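How Much Is a Flood Map Worth?
29 June 2020

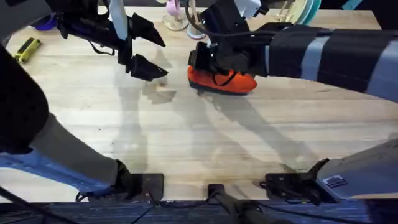

Orange, right of center.

Two weeks after the river came through the lower half of Zelladthorpe, we have a dashboard. It came before the second dumpster. I know because I was standing on Cluvel Street waiting for the dumpster when my phone buzzed with the link.

The number at the top of the dashboard is 3,216. For the first few days it was labeled "people affected." Then last week it was labeled "people reached," and the number didn't change. I wrote to the address at the bottom of the page to ask which it was and got an automatic reply thanking me for my interest in resilience.

I'm not against counting. When the water was in the street I would have loved for somebody to know how many of us there were and which houses had people upstairs. But affected and reached are very different words. My basement was affected. As for reached, I suppose I was handed a tote bag with a flashlight and a bottle of hand sanitizer in it. If that makes me one of the 3,216, fine, but I'd like to know if the family two doors down, who got no bag and lost their furnace, is in there too.

What bothers me more is the alert system. Some readers will remember I wrote about Dokine when the county signed up for it, and several of you told me I was being a crank. The pitch was that sensors on the river would feed a model, and the model would send a warning to every phone in the affected blocks with 20 minutes to spare. I got my warning. It came when there was already water over the bottom step, and it told me to avoid unnecessary travel.

The county's line is that the system "performed within expected parameters." I asked at the public call what the parameters were and was told they'd be in the after-action report. I asked who was writing the after-action report. Long pause. The vendor is "contributing."

Maybe there's a decent explanation. The rain was strange, it sat over the hills north of the Wasilewska bridge and barely moved, and I can believe a model trained on ordinary storms would struggle with that. A person watching the gauge might have struggled too. But we used to have a person watching the gauge, and when he thought it looked bad he called the fire station, and they ran the siren. The siren is still on its pole. I walked over and checked. Someone told me it was taken off the test schedule to save money, and I haven't been able to confirm that, so take it as talk.

Then there's the shelter. The high school gym was announced as having space for 300. With the virus rules, the cots had to be spread out, and anyone with a tape measure could have worked out that you weren't getting 300 people in there. Plenty of folks took one look and went to sleep in their cars in the church lot. They were told later that the shelter "never reached capacity," as though that were good news.

I'll say what did work, so I don't get the emails. The water trucks showed up early and kept showing up. The power crew did our block in one night. The pharmacy let people pick up refills on their word. I can't find any of those on the dashboard, although there may be a tab I missed.

For anyone still filling out the damage form, a few things I learned the slow way. It times out, so write your answers somewhere else first. "Finished basement" seems to mean carpet or drywall, and if you tick no you skip the whole page about contents. The photo upload only takes 2 at a time. Keep the confirmation number, which shows on the last screen and isn't in the email they send.

The next public call is in July, no day given yet. I plan to ask about the siren again, and about the label on that number. If you were on the Cluvel side and your alert came earlier than mine did, please leave the time it arrived in the comments. I'd be glad to be wrong about that one.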